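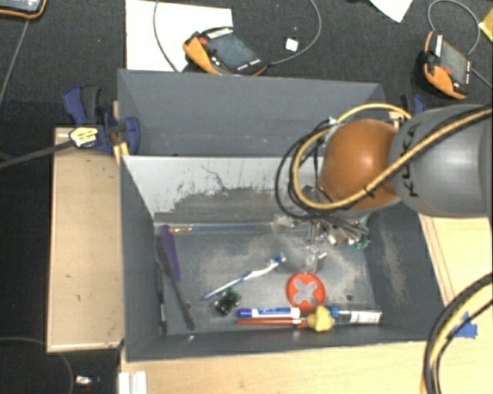
How do you clean a large grey storage bin that has had odds and ends thrown in it for years?

Empty it, brush out the dry dust, then wash it with warm water and washing-up liquid and leave it upside down to drain. Most of the dirt comes off at that stage. Scratches and worn patches will stay, and they do no harm.

Posted in Storage and Tidying, 16 March 2023. 877 views.

I have inherited the job of sorting out the big bin in our shared workshop. It is the place where anything without a home ends up: paintbrushes, old toothbrushes we use for scrubbing, pens, a blunt knife or two, little bits of circuit board. One side has a pale scuff that looks like dust but doesn't wipe off with a dry cloth. I don't want to buy a new bin as this one fits the gap under the bench. I would also like to know how people stop the small things sinking to the bottom, and whether it is worth keeping the old brushes at all.

benchend201

I did one of these last September, so this is what worked for me.

Take everything out and put it on newspaper. Don't sort as you go, you will end up reading the side of every tube of glue. Once the bin is empty, tip it on its side outdoors and use a dustpan brush on the corners. If you wash it while there is still grit in the bottom you just get mud.

After that, hot tap water and washing-up liquid, and a nylon scrubbing brush. For the pale scuffs try a paste of bicarbonate of soda and a little water on a damp cloth. Rub in circles, rinse, and look at it again when it has dried. If the mark is still there it is probably a scrape in the surface. I left mine. Don't use wire wool, as it takes the surface off and the dirt sticks worse next time.

For the small things I put six shallow trays in the bottom and labelled them with masking tape. Brushes in one, pens and pencils in another, anything electrical in its own tray with a lid. The circuit boards want to be kept away from anything damp, and I would wipe them with a dry brush only. Knives go in a tube or a bit of folded card taped shut - you don't want to be feeling about for a pen and find the blade.

The trays were the cheap Omness ones. Any shallow tray will do if it fits across the width, so measure the floor of the bin and not the top, because the sides usually slope in.

On brushes, bend the bristles with your thumb. If they spring back, wash them and keep them. If they are stiff with paint, one soak in brush cleaner is worth a try, and after that throw them out. Old toothbrushes are always useful but you only need a couple.

Tumska

Just get a drawer unit. Bins are no good for small stuff, whatever you put in them.

drastness

Mostly agree with Tumska but I would add that a hole in the floor of the bin is worth checking for before you fill it with water. Ours had one near a corner and it drained all over the landing. A bit of strong tape on the underneath sorted it for washing, and I took it off again afterwards.

Also, if the bin smells, leave it in the open air for a day with the lid off before you put anything back. White vinegar in the rinse water helps a bit. Rinse again after or the brushes pick up the smell.

Öztürkmen

Thanks all. The trays sound right for us, there is no room for drawers. Will measure the floor tonight.

benchend201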